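Second quote from Stomitow came in this month, and it is worse than the one from Skurkach. The arms cost what I expected. The fingertips are the problem: $71 a set, and Enikő wants 24 sets on the shelf before we start. I have budgeted for half of that and put the rest under July.

Play kitchen parts are still the cheapest line on the sheet.

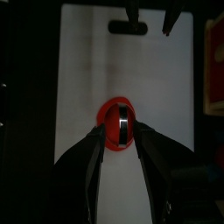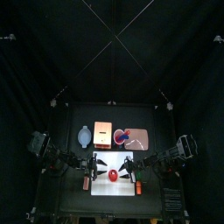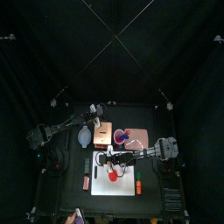
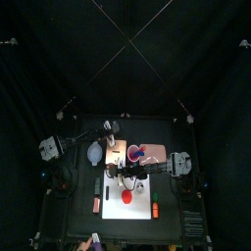

Black cloth is another $300 for 2 enclosures, hemmed. Hagos Fikre says unhemmed is fine. I left the hem in.

Open items: spare cables, lead time on the Dinsa power supplies, and who signs for freight. Ratik has not answered on the table frames. I will update the totals when they do.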